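Renting Out the Good Napkins

The owner of Clilia, the linen rental business on Keane Street, has been sending tablecloths out to weddings, funerals and church suppers for most of her working life. She took over from her aunt, who started with a closet full of damask and a station wagon. We talked in the back office in February, her slow month. She asked that her name be left out, as she says customers call her at home enough already.

She did not plan on linens. She was doing payroll for a furniture store when her aunt hurt her back and needed somebody to do the lifting. "I told her I would stay through the summer," she said. "I still had my desk at the furniture store. They had to call and ask me to come get my plant."

The first thing she learned was how to look at a cloth that has come back from a party. Candle wax and lipstick are the ones customers apologize for, and neither one worries her much. Wax gets chilled and scraped, then ironed between sheets of brown paper. Lipstick gets dish soap before it gets anywhere near water. Turmeric is a different matter. "If somebody tells me they're serving a yellow curry, I talk them into a dark cloth," she said. "I won't argue with them. I just put the dark one on the counter first."

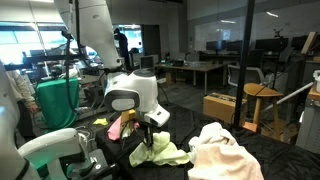 Light green cloth on the work table.

Color goes in and out. When she started, everybody wanted white or ivory, and a bride who asked for peach was considered bold. Then came several years of burgundy. Pale greens are what people call about now, sage mostly, though she says no two customers mean the same thing by sage. She keeps a ring of fabric scraps by the phone and mails them out in envelopes before she will take a deposit on a color.

Her last full inventory, taken the week after New Year's, came to 2,431 napkins. Of those, 1,679 were white. She did the count with a clicker and a radio going. "I was missing one box of 50 and I was sure a hotel had it," she said. "I had already written them a letter. It was under the stairs." The letter did not go out.

Loss is part of the price. Napkins get thrown out with the paper plates, go home in purses, get used to wipe down a grill. She charges for a missing napkin, but only after the second event, and she will let one or two go for a customer who returns everything shaken out and dry. Damp linens in a tied plastic bag are what she minds. Mildew can set in over a weekend in warm weather, and it does not come out of cotton without bleach, which shortens the life of the cloth.
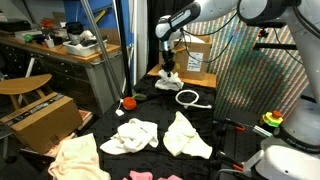

Cotton, polyester and the blend in between

Ask her which fabric is best and she will want to know what is being served. Polyester holds its color and comes out of the dryer nearly flat. It also slides off a lap and pushes a spill around the table. Cotton soaks things up and feels right in the hand, and it has to be pressed. Most of what she rents is a blend she orders from Stastik, a mill supplier she has used since her aunt's time.

"The blend is what I'd call good enough," she said. "My aunt wouldn't have it in the building. She said it squeaked. I can't hear it."

The old damask is still there, on the top shelf, and it goes out maybe twice a year. She will not rent it for anything outdoors. A family in Jollmont has used the same three cloths for every anniversary dinner since she was in grade school, and she presses those herself by hand, still slightly damp, from the wrong side first so the pattern stands up.

Advice for people who own their own

She was happy to pass along what she does at home. Wash table linens by themselves, without towels, which leave lint. Skip fabric softener, which coats the cotton so it stops absorbing. Treat a stain before it goes in the dryer, and if it is still there after the wash, leave the cloth out of the dryer and try again. Roll good tablecloths on a cardboard tube if you have the room. If you have to fold them, fold them in a different place each time, or the crease will turn into a worn line and then a split.

She does not believe in saving things for company. Her own kitchen napkins are rental stock that got too gray to send out, and she has a drawer of them with her initials inked in the corner.

Asked how long she expects to keep going, she said her knees would decide. There are two high school students who help with deliveries in the spring, and one of them has learned to press a round cloth without a point in it. "That took me a year," she said. "It took her one afternoon."

Clilia is open mornings until May and all day after that. Orders for June should be in by the end of March, with a head count and the shape of the tables.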